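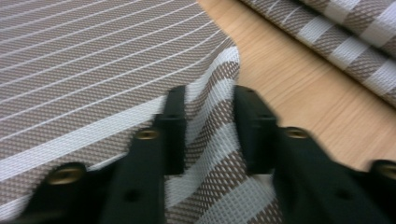 Ornberg runs 59 coaches out of two depots and hires most of them out with a driver. The operations manager, who has held the post for five years, puts the company's safety work down to scheduling. "A coach is inspected daily. A driver's sleep is harder to inspect, so we write the roster around it."

Since October, rosters have been built in Imora, a planning tool that replaced a set of spreadsheets. It blocks any assignment that would break the rest rules. Dispatchers can override a warning but not a block. "We had 3 overrides last month, all for road closures. Each one gets a written note."

Brake and tire checks are done in-house. Gearbox work goes to Savolainen, where the usual turnaround is two days. The manager would like it shorter – "one spare coach covers one absence, and in the school trip season there are more than that" – but has no plans to bring the work back.

Asked about onboard tracking, the manager was brief. The Neltel units report speed, door status and harsh braking. Drivers see their own figures before anyone else does and can attach a comment. "A hard stop for a deer and a hard stop for a phone look the same in the data. I want the comment first."

Customers booking a night trip are asked for the full itinerary, including meal stops. Changes after 3 p.m. on the day before departure go to the duty desk by phone.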